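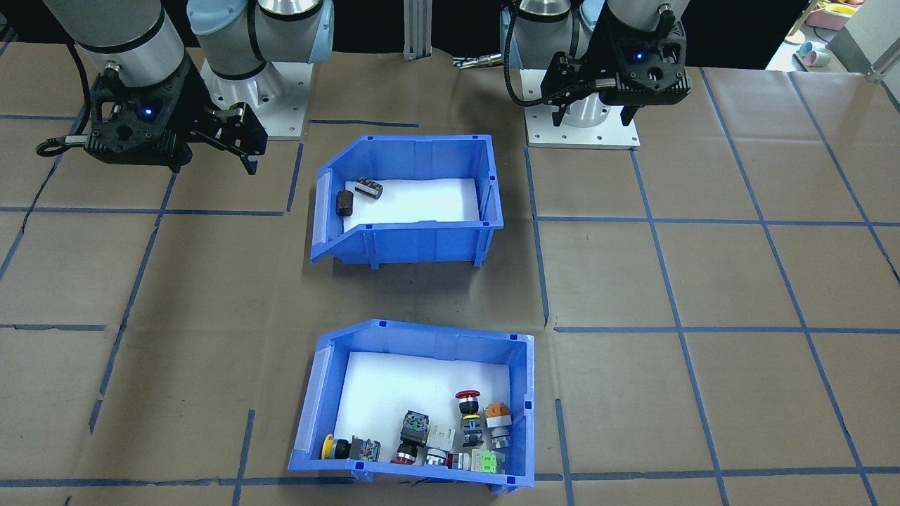
Mark the table before you put a single bin on it, the packing supervisor at Clindo told us, and do it in something you can peel off.

Clindo sends out spare parts for garden irrigation from a building in Burnwood. In April it sent 2832 parcels. The supervisor has run the packing room for five years and set up the present tables herself. We spoke on a Monday, before the first courier pickup, and she kept half an eye on the door the whole time.

The first thing we asked about was the tape. Strips of blue masking tape divide the surface into large squares, and the lines don't always meet at right angles.

"I did them by eye," she said. "I had a tape measure in my pocket and didn't use it. Each square has to be big enough to put things down in without them ending up in the next one. If a line wanders a bit, it doesn't change anything."

Before the tape there was marker pen, drawn straight onto the paper. She liked it for a week. Then the order mix changed and the squares were the wrong size, and the only way to shift a line was to change all the paper. Tape can be lifted and put down again, although it takes some of the brown surface with it if it has been there a long time. She pulls it back low and slow, and tapes over any tear.

The paper itself gets replaced less often than visitors expect. It creases, picks up dark patches and goes soft along the seams. "People see wrinkles and want to change it. I change it when things catch. If a small bag slides across and doesn't snag, the paper's fine."

We asked whether a rubber mat would be easier. She had one, an Eklund, 889 dollars with freight, and it is now in the lunchroom under the fridge. Tape wouldn't stay down on it. It also had a smell that got into the cartons, and one customer wrote in about that. 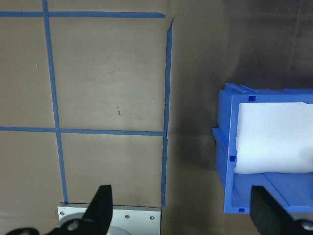 *Photo: supplied by Clindo*

The bins are blue plastic with thick walls and ribs on the outside. She prefers them to cardboard trays for a dull reason: they hold their shape when somebody leans on them.

"Cardboard bows out. Then you knock it with your hip and it's over the line. With a proper bin you know where the side is."

Her rule is that a bin has a place and goes back to it. Staff can turn one around or pull it closer while they work, but at the end of the order it goes home. She doesn't label the squares. There were labels once, printed on the office machine, and they curled at the corners and ended up stuck to parcels. A customer in Ditance received a valve kit with "RETURNS" on the bottom of the box and sent it back unopened.

New starters spend their first morning on sorting only. They get a mixed carton of fittings and put one kind in each square, then do it again with a different carton. Sealing and labelling wait until after lunch. She said the ones who have trouble are usually quick people.

"They start a second pile on top of the line. You can see it happen. It's half in one square and half in the other, and now you've got to remember which half. I just say, pick a side."

Marks on the surface she mostly leaves alone. A scuff or a streak is only a problem if it could come off on a carton, and she checks by rubbing it with a white cloth. If the cloth stays clean, so does her conscience. Anything greasy gets a new piece of paper laid over that square and taped on all sides, which takes a couple of minutes and saves stripping the whole table.

Lighting has been harder to get right. One side of a table can be a good deal darker than the other, depending on what's standing next to it, and black fittings disappear on a dark patch. She has asked for another light fitting over the back row. The quote came in at 2000 dollars and is sitting with the office. For now, black parts are sorted at the brighter end.

Asked what she would do differently in a new room, she thought for a while.

"Wider rolls of paper, so there's fewer seams. And I'd buy more tape. We ran out the week before Easter and somebody used the clear stuff. I was still finding it in June."

The courier's van pulled in then, and she went to open the roller door.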